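Zondix releases version 2 of Skallow, its planning and perception software for cloth handling

For release 13th May

Zondix has released version 2 of Skallow, the software it develops for teaching two-handed machines to fold clothes and household linen. The new version replaces the perception module, adds a planner that treats both grippers as one system, and comes with a set of review tools that were previously used only inside the company.

Existing licence holders can download the update from their account page. The price of a licence does not change.

Skallow takes recordings made with hand-held grippers in ordinary rooms and turns them into training material for a folding policy. It then runs that policy on a pair of arms. Version 1 did this with a separate planner for each hand. Each planner knew where the other hand was but had no view of what it meant to do next, and on larger garments the two would sometimes pull against each other or wait for each other until the task timed out.

In version 2 a single planner produces a joint plan for both hands. It decides which hand holds and which hand moves, and it can swap those roles part of the way through a fold. If one gripper loses the fabric, the plan for the other is recalculated from the current view of the garment. The operator no longer has to restart the task.

"Sleeves were the main complaint," said Amparo Cordero, head of planning at Zondix. "One hand would lay a sleeve across the body and the other would drag it off again while reaching for the hem. With two planners we could patch individual cases, but we were never going to fix it properly. It needed one plan."

The perception module, which has its own name, Igwe, was rewritten over the past year. Its job is to work out where the parts of a garment are: collar, cuffs, hem, side seams and any layers lying on top of one another. The earlier module relied heavily on colour changes to find an edge. That worked on plain towels and single-coloured shirts and went wrong on stripes, checks and heavy knits, where a change of colour often has nothing to do with an edge.

Igwe now combines colour with the texture and shading of the fabric. It gives each suspected edge a score, and the planner will not send a gripper to an edge with a low score unless there is no better choice. A patterned garment on a patterned bedspread is treated as a normal case and is included in the standard tests.

The test set holds 900 recordings of folding work on beds, tables and floors. None of them is used for training. Each release of Skallow has to be run against the whole set before it can leave the building, and the results are published with the release notes. For version 2 the notes list every recording where the new software did worse than the old one, with a short explanation where the cause is known. Most of these involve thin, shiny linings, on which the shading estimate is still poor.

The third part of the release is Ita, a desktop program for checking and labelling recordings. Ita lines up the views from the left and right hand-held grippers on one timeline and shows how far each pair of fingers is open at every moment. A reviewer can mark where a fold begins and ends, flag a missed grasp, or cut out a stretch where the person doing the folding stopped to move something. Labels are saved as plain text files next to the recording and can be read by other programs.

Inmaculada Lorente manages the labelling work at Zondix and wrote the first version of Ita for her own team.

"We had a spreadsheet, a video player and a lot of notes," she said. "The two views were never quite in step and people were correcting them by hand. Ita started as a way to stop doing that. Customers saw it during support calls and asked if they could have it."

Ita includes a replay mode. It loads a recording, runs the current planner against it and draws the planned finger positions over the view from the gripper. Nothing moves on the real machine. Reviewers can step through the plan and compare it with what the person did with the same garment.

Araceli Benítez runs a linen and garment care business that has had early access to the new version. Her staff fold mixed household loads, with knitwear making up a large share of the work in the colder months.

"Knitwear is thick and it stretches, and you get a lot of layers in a small space once the sleeves are in," she said. "The old version was fine for us on sheets and pillowcases. We kept jumpers away from it. We have started putting them through now, and we still have someone checking the pile at the end."

She added that her team had asked for a slower default speed on heavy items, and that this had been included in the release as a setting for each garment type.

Version 2 needs more memory than version 1, and machines that only just met the earlier requirement will have to be upgraded. The planner can be run on a separate computer on the same network. Recordings made for version 1 can be opened without conversion, but they have to be passed through Igwe again before they are used for training. On the standard workstation, a batch of 400 recordings can be left to process overnight.

Policies trained under version 1 will not run in version 2. Zondix will retrain them free of charge for customers with a current support contract, provided the original recordings are still available. Requests should be sent in before the end of July. Version 1 will continue to receive security fixes but no new features.

Terence Bloxham, who is responsible for customer support, said sites with several machines should move one across first and leave the rest on version 1 until its policies have been retrained and checked. Both versions can be kept on the same computer, but only one can be connected to the arms at a time.

Work on the next update has begun. It will deal with garments that have zips and buttons, and with linings. No date has been set.

About Zondix

Zondix develops control, perception and planning software for machines that handle cloth. Its customers include laundries, garment care firms and research groups. Skallow, Igwe and Ita are supplied together under one licence.

Press contact

Demetrio Prieto, press office, Zondix. Review copies of Ita and the full release notes are available on request.
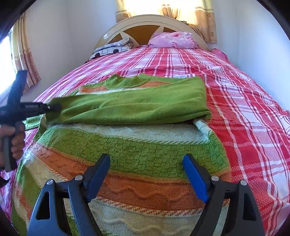

Hand-held grippers at work on a striped knit sweater.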